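Quinlan Refill Room: Your Questions

Last updated 15 December 2018

We get a lot of the same questions at the counter, by email and (once) shouted through the mail slot. We love all of them! If yours isn't on this page, write to Esperanza Ferreira at the shop and she'll get back to you, usually the same evening.

What is a refill room?

You bring a container, we weigh it, you fill it from our big tanks, we weigh it again, and you pay for what went in. Dish soap, laundry liquid, hand soap, shampoo, conditioner, white vinegar, all-purpose cleaner, and a floor soap with a pine smell that people get very attached to. Dry goods like baking soda and washing soda are in the bins along the back wall and work the same way.

Where are you and when can I come?

218 Nolovach Street, on the side that faces the park. The door is the green one with the bell. We open at 9 and close at 2 on Saturdays, and weekday hours are on the card in the window. They change in August, when half the neighborhood is at the lake and so are we.

Do I need to sign up or pay a fee?

No. Walk in, look around, open the lids and smell things.

What kind of container can I bring?

Nearly anything with a lid that closes. Old detergent bottles, shampoo bottles, jam jars, those tall glass bottles that lemonade comes in. Pump bottles are great for hand soap. Please don't bring anything that once held motor oil, paint thinner, pesticide or bleach. For dry goods a jar with a wide mouth will save your patience, though a paper bag does the job too.
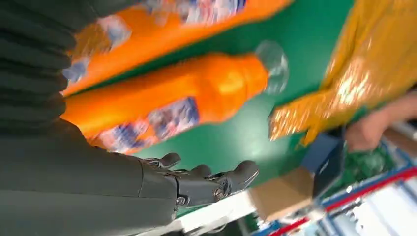
Can I leave the old label on?

Sure, and many of our regulars do. Scrubbing off glue is nobody's idea of a nice evening, and a bottle that already stands out is handy under a crowded sink. Take a big orange one like the bottle lying on its side there, with the busy blue, white and pink printing on the label: once your household knows that orange means laundry soap, you've got a system. What we do ask is that you add a strip of tape saying what's in it now. We keep tape and markers by the scale. If you want the label gone anyway, soak the bottle in warm water with a spoonful of washing soda overnight, then rub any leftover glue with cooking oil and wash again.

How clean does it have to be?

If you're refilling the same soap, you don't have to wash it at all. Just top it up. If you're switching to something different, rinse until there are no bubbles and let it dry all the way, cap off, upside down. Jars for dry goods need to be completely dry or your baking soda will turn into a brick. A day on the dish rack is plenty in summer. In winter give it two.

I forgot my bottle. Now what?

Check the giveaway shelf next to the door. It's stocked by customers with more bottles than cupboard space, and everything on it is free. Take 2 if you need 2! Bring back the ones you don't use, or pass them along to a neighbor.

Can I donate bottles to the shelf?

Please do, washed and with their caps. We check each one for cracks before it goes out, and anything with a smell that won't leave gets recycled. Big bottles with a handle go fastest. Tiny hotel shampoo bottles pile up, so we'd ask you to hold off on those for now.
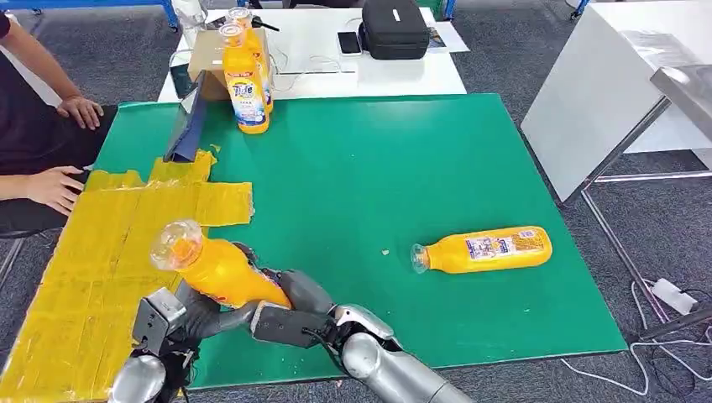 Orange bottle with a clear neck, held on its side.

What if my bottle is an odd shape?

Bring it along. We have funnels in every width, including a long skinny one that gets soap into spray bottles without a mess. If the bottle won't stand up on its own there's a rack to hold it steady. Lean the funnel a little so air can get out, and go slowly with the dish soap, which foams if you rush.

How do I work out the price?

Every tank has its price on the front, by the ounce. Write down the empty weight before you fill (put it on the bottom in marker and you'll never have to weigh that bottle again), then bring the full one to the counter and we take care of the rest.

Are your soaps scented?

Some are. There's always an unscented choice for dishes, hands and laundry, marked with a white dot on the tank. The scented ones rotate. Orange peel is back for the winter, and lavender should return in spring — we miss it as much as you do.

Will the laundry soap work in my machine?

It's low-sudsing and fine in both front-loaders and top-loaders. Start with less than you think. Most people use far too much, and towels that come out stiff are often just full of old soap. Run them once with no soap and a cup of vinegar and see how they feel.

Do you teach classes?

Yes, and they're so much fun. Jui-lin Lam runs the bar soap workshop, and Wing-yan Chuang does an evening on stains where you're invited to bring your worst tablecloth. Places are first come, first served, and the sign-up sheet is on the counter.

Can I bring my kids? My dog?

Both! Kids love the baking soda scoop. Dogs should stay on a leash and away from the open bins, and there's a water bowl out front.

Can you set up refills for my office or school?

We'd be glad to. Ask for Siu-fong Chung, who handles larger orders and can lend you a tank with a tap. Pickup only for the moment, so bring someone with strong arms.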